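The Long Table at Filtwood

By Dirk De Graaf

My grandmother believed that a person's character could be judged by how they behaved while waiting for soup. I thought about her a good deal on my first evening at the Filtwood supper, where the soup was forty minutes behind and everybody was having a lovely time anyway.

The supper has been held every July for 13 years, on the stretch of grass between the old mill and the creek. It started with 6 households and one very large pot. Last summer they fed 300 people, and the pot (dented now, and fiercely guarded) was still doing its share of the work.

Gorazd Leka has made the soup since the beginning. He moved to Sedgwick for a job at the paper plant, meaning to stay one winter, and he brought his mother's recipe for white beans with peppers, which he will happily recite to anyone and which still never comes out right in my kitchen. "You are rushing the onions," he told me over the phone, before I had said a word about onions.

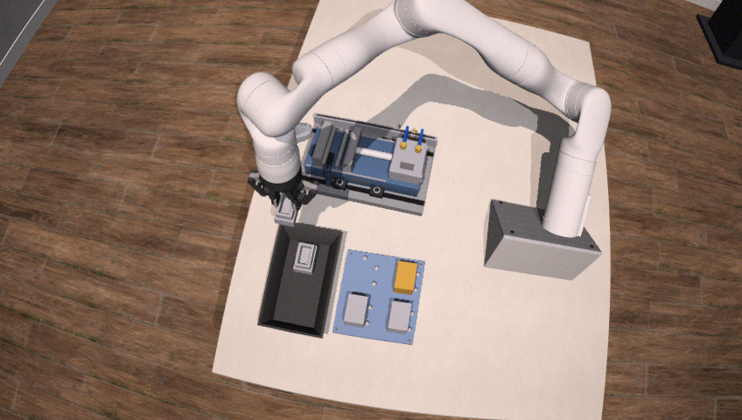 Features Desk, Food and Community

What I love about the recipe is how little there is to it. Beans soaked overnight, onions cooked so slowly that you could read a newspaper beside them, dried peppers, a bay leaf, and more salt than you would like to know about. Gorazd adds mint at the very end – a handful, torn up – and then leaves the lid on and walks away to argue about soccer.

The bread comes from all over town, and the rivalry over it is quiet but real! One woman, 89 this year, brings a dark rye that is gone before the benches are full. I was given the heel of it, with butter, and told to consider myself lucky, and I did.

By nine the lanterns were lit along the creek and the children had gone off to look for frogs. I stayed for a second bowl, and then a third, and somebody's uncle taught me a card game I have since forgotten completely. Gorazd sent me home with a jar of peppers wrapped in a dish towel, and he has called twice to ask for the towel back.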